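Trallon Uvo stand mixer, quick review

Posted December 1, 2023

Right, quick one as I've got dough on. Had the Uvo on the worktop long enough now to have opinions. Short version: good mixer, daft lid, buy it if you bake bread more than cake.

Didn't want a new mixer. The old Sitompul gave up halfway through a batch of fruit buns, horrible grinding noise, smell of hot dust, finished the lot by hand and sulked. Trallon had the Uvo on offer at Isuvgate that weekend so that was that. Came home with it on the back seat with a belt round it. Heavy box.

Out of the box you get the bowl, a dough hook, a flat beater, a whisk, and a splash lid I'll come to. No scraper. At this price I'd have expected a scraper. Booklet is mostly safety warnings and one recipe for a sponge, which came out fine, bit pale.

Bread first. It's what I bought it for. Plain white dough, 3 minutes on the slowest setting to bring it together, then up one notch. No walking across the worktop. The old one used to wander off towards the sink if you turned your back. Dough came off the sides clean and I could get on with the washing up. Did a wetter one the next day, olive oil and a lot of water, and it coped but wanted scraping down twice. Seeded rye was slow going. Motor got warm, didn't complain.

Cakes, less keen. The flat beater doesn't quite reach the bottom so there's a little puddle of butter that never gets creamed. You can adjust the height with a screw underneath, took me ages to find it, page 39 of the booklet if you're looking. Better after that. Not perfect. Still stop and go round with a spatula for anything with a lot of sugar in.

Whisk is brilliant though. Meringue in no time, stiff and shiny, and I'm usually hopeless at meringue. Cream goes from nothing to butter in a blink so stand over it. I've done that once already. We had it on toast.

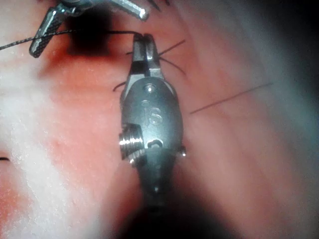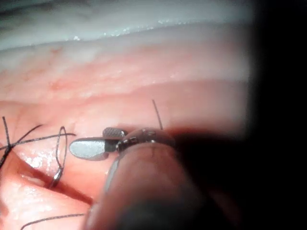 Metal jaws at work against pink tissue.

Noise. Low speeds, fine, radio still audible. Top speed, no. Cat leaves the room. I wouldn't use it early morning in a flat.

Cleaning is easy enough. Bowl and hook go in the dishwasher, beater doesn't, mine says hand wash on the sticker and I've stuck to it. Flour gets in the groove round the speed dial and sets like cement if you leave it. Old toothbrush sorts it.

Now the lid. It's in two bits that are meant to clip togther and they don't, not properly, one side pops up as soon as the bowl judders. Icing sugar everywhere first time. I now use a tea towel over the top, same as I did with the old one, and the lid lives in the cupboard with the fondue set. Shame.

Capacity, they say a big double batch. I'd say a double batch of rolls yes, double batch of Christmas cake no, the fruit climbs up the hook and over the collar. Did mine in two goes this year. Took longer but no mess.

Things I'd change: the lid, obviously. A longer flex, mine only just gets to the socket by the kettle. A handle on the bowl that you can hold with an oven glove on, becuase I do my custards in it over a pan. And a scraper in the box, come on.

Would I buy it again? Yes, for the dough. If you only do a birthday sponge now and then get a hand whisk and keep the space.

Score: 8 out of 10. Would've been 9 with a lid that shuts.

Going to try brioche in it in January, will add a note at the bottom when I have. Timer's going, got to knock this back.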